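Ticket 46 - Grinow guest unit, linen count short
Opened by: Lejla Zupan
Status: open

Checkout sheet lists six cloths, five returned from laundry. Dennis Rudd checked the dryer drum and lint trap - nothing found.

Update, Annelies Verschueren, 14:10
The missing cloth is teal, and the laundry log has no entry for it. A crumpled teal cloth is in the white slotted basket on the wooden table, so compare that one with the sheet before reordering. Leave ticket open until the label is checked.

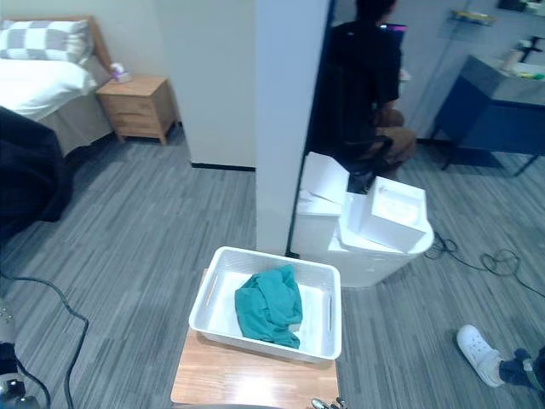
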